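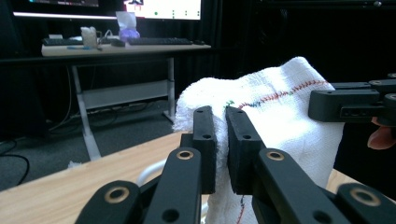 How does a robot know where the corner of a towel is?

It has to work it out from pictures, one small guess at a time. The part of the software that makes these guesses is called perception.

You can find a towel corner in the dark, only with your fingers. You have folded and dropped and pulled so many towels in your life that your hands remember. A computer program begins with nothing. When it gets a picture from a camera, it receives only a long list of numbers, and each number says how bright or how colored one tiny dot is. No number in the list says "towel" or "edge."

So the program looks for places where the numbers change quickly. White beside brown can mean that the cloth ends and the table begins. But it can also be a shadow, or a crease. A towel is difficult in this way, for it has a new shape each time you touch it. A cup is always a cup.

Why do people hold the grippers?

At Fadport, a small workshop where they write software for home robots, the first lessons come from people. A person takes one gripper in each hand and does the job slowly, and a camera on the gripper records everything. Later the program studies the recordings. It sees what the camera saw, and it also sees how the grippers moved at the same moment. After many examples it begins to connect the two things: when the cloth looks like this, move like that.

Idun Aasen, who plans the lessons there, told us that 18 examples taught the program almost nothing. With 680 it could find an edge but often it took two layers of cloth in place of one. The collection now has 3666 examples, and she would like more of them.

Colored thread is a help for the eyes. On a plain white towel one part looks very much like another. A line of zigzag stitches in red, green and blue gives the program something to follow, in the same way as you follow a path in the snow. If the line bends, the cloth is bending too.
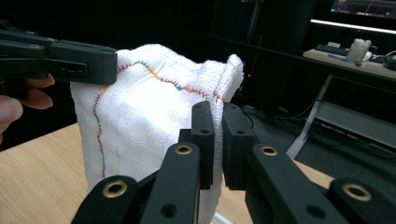
From seeing to moving

When the program has guessed where the edge is, another part of the software must decide what to do. This part is called planning. It asks questions such as: Which hand goes first? Will the two hands bump into each other? Is there enough cloth to hold?

Then comes control. Control is the part that tells the motors how far to turn, many times in each second. If the gripper closes too little, the towel slides away. If it closes too early, it catches only air. You can compare it with riding a bicycle — you don't decide once where to go, you make small corrections the whole way.

Try it yourself

Put on thick mittens and lay a towel on a table. Close one eye. Now try to pick up one corner, and only one layer, using just your thumb and one finger.

Ask a friend to write down each thing you do, with very short words: "left," "down," "close," "lift." Then put the towel back in a heap and let your friend read the words aloud while you follow them exactly, with both eyes shut. Did you get the corner again? Look where the list went wrong, and think about which step needed your eyes.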